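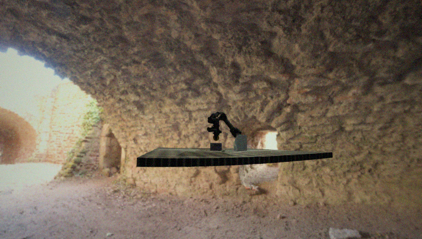 How much memory does the Prirklow desktop need for office work?
The base model ships with 16 GB, enough for office programs and a browser with 40 open tabs.

Gunine will begin shipping the Prirklow in October. It has 2 TB of storage and an 800-watt power supply - the same unit used in the larger Villow. 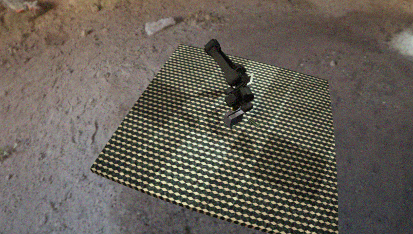

Memory and storage can be replaced without tools. "Most buyers upgrade once," said Amedeo Grasso, product manager at Gunine.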